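PRESS RELEASE
For immediate publication
October 2025

Bilix presents Trendetti, a small range of bowl, basket and tray for keeping fruit in the kitchen

Bilix is pleased to announce the new range Trendetti, which comes to the shops this month. The range has only three pieces: a round ceramic bowl, a woven wicker basket and a tray with rounded corners. They are made for the same table and they can be bought together or one by one.

Many homes have one big bowl for all the fruit. The bananas lie at the top, the apples lie under them, and the plums are found at the bottom when it is already too late for them. When our design team began to work on Trendetti, we looked first at this big bowl and asked what would happen if its contents were divided. The answer was simple enough. The small round fruit goes in the bowl, the long and mixed fruit goes in the basket, and the tray stays free for washing, sorting and serving.

The bowl

The Trendetti bowl is wide and deep, and its base is rounded and narrows towards the bottom. Thin horizontal ridges go round the outer wall. They were in the first drawing and they stayed until the last one, although the smooth version was easier to make. We kept them for the hand. A bowl full of apples is heavy, and the ridges give the fingers something to hold when you carry it from the worktop to the table.

The rim is smooth and a little thicker than the wall. The colour is a soft green-blue, the same inside and outside. In our colour tests the darker fruits, for example plums and red apples, looked best against this shade, and lemons looked good too. With green pears we were less happy, but this is a question of taste.

The bowl can be washed by hand or in the dishwasher. It is not made for the oven.

The basket

The basket is produced for Bilix by the weaving workshop Ngcobo, with whom we work for the first time. It is made in wicker in a warm orange-brown tone, with a thick braided rim. The rim is the slowest part of the work. Ngcobo sent us four samples of it, and we chose the most twisted of them, which also takes the longest time.

Because the basket is woven, air comes to the fruit from the sides. Bananas, oranges and apples can lie together in it, but we recommend that they are not piled higher than the rim. Please do not wash the basket under running water. Wipe it with a cloth and let it dry in a place away from the radiator. Small differences in the tone and in the weave are normal, and they are not a reason for a return.

The tray

The tray is the quietest piece. It is rectangular, in a dark teal-green, matte, with a flat floor and a raised rolled lip on all four sides. The lip is there so that a cherry or a grape does not run away when the tray is carried. The tray is 30 centimetres long on the inside, so a hand of bananas lies flat in it.

In our own kitchen the tray is used mostly for the moment between the shop and the bowl. The fruit comes out of the bag and lies on the tray. What is soft is put aside to be eaten today, and the rest goes to its place. Afterwards the tray can be used for serving, or it can stand on the table and wait. 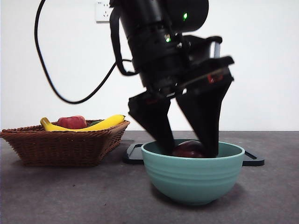
The Trendetti bowl has thin ridges on its outer wall. 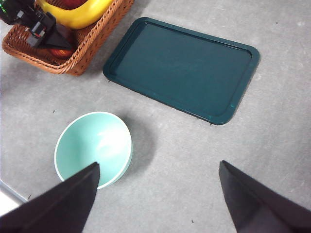 One tester from the home trial in June wrote to us that she had first thought three pieces were too many for her table. She had a small kitchen, she explained, and every thing that stands on the worktop must have a good reason to be there. After two weeks she had moved the bread bin to the cupboard and kept all three. Her complaint was about the basket: she would like to have it with a handle, "because I take it to the garden and I need the other hand for the door". She also asked us to tell people that the bowl is good for onions, which we had not considered.

We have given the question of the handle to Ngcobo. A version with a handle is now being drawn, but we can't promise a date for it.

What we learned in the home trial

The trial was carried out in June in 247 homes. Every home received the bowl, the basket and the tray, together with a short form and no instructions about where the fruit should go. We wanted to see what people do by themselves.

Most of the testers put apples in the bowl and bananas in the basket, as we did. A smaller group did it in the opposite way and was also content. Several families gave the bowl to the children to fill, and reported that plums and apricots were eaten faster when they stood alone and were easy to see. The tray was used for many purposes that we had not written down: for peeling potatoes, for letters, for seedlings on the window sill.

There was also criticism, and we have worked with it. The first bowl had a base which was too narrow, and some testers felt that it was not steady when the fruit was all on one side. The base of the bowl which is now sold is wider. The first tray had a shiny finish and showed every fingerprint, so we changed it to matte. Two testers found the green-blue colour too cold for their kitchen. For the moment the bowl is made in this one colour only.

Some advice for keeping fruit

Together with the range we have printed a small leaflet, which lies in every box. A few points from it may be useful also for readers who do not buy anything from us.

Ripe bananas give off a gas which makes other fruit ripen more quickly. If you have hard pears or avocados, lay them in the basket beside the bananas. If you want your apples to stay crisp, keep them in the bowl, at some distance.

Do not wash berries, plums or grapes before you put them away. Wash them on the day you eat them.

Turn the fruit once or twice a week. The piece at the bottom carries the weight of the others and becomes soft first. A fruit with a soft spot should come out of the bowl the same day, and it can go in a cake or a compote.

Keep the bowl and the basket out of direct sun. A north window is fine, and so is the end of the table.

Citrus fruits can stand in the bowl for about a week. After this they are better in the refrigerator, where they keep their juice longer.

Availability and packaging

Trendetti is distributed by Dreltus, which will deliver the range to kitchen and household shops. The first production of the basket is limited to 2000 pieces, as the braided rim is made by hand and the workshop does not wish to hurry it. Of these, 1165 pieces are already ordered by shops. The bowl and the tray are in regular production and will be available without a break.

Each piece is packed in plain cardboard with shredded paper. There is no plastic film in the box. The set of three is packed so that the bowl sits inside the basket and the tray lies flat under them, and this box is only a little bigger than the box for the basket alone. We ask shops to store the set with the arrow pointing up, as it was noticed during the trial that boxes which had travelled upside down arrived with a bent rim on the basket.

A damaged bowl or tray is replaced by Dreltus during the first year. For baskets, a photo of the damaged place is enough, and it is not necessary to send the basket back. Ngcobo can repair a loose strand in the rim in many cases, and a short repair guide can be requested from the same address.

Shops which would like to show the range before ordering can ask Dreltus for a table set. It includes one of each piece and a pack of leaflets, but the fruit has to be bought locally.

About Bilix

Bilix designs simple objects for the kitchen and the dining table. The company works in small series with its own ceramic workshop and with partner workshops for wicker and textiles. Trendetti is its first range with fruit as the subject. A linen cover for the bread basket and a deeper version of the tray are planned to follow.

Press contact

Bilix Press Office
Samples for testing, the leaflet and pictures in print quality are sent on request. Please write in your message which of the three pieces you need and until what day you need them.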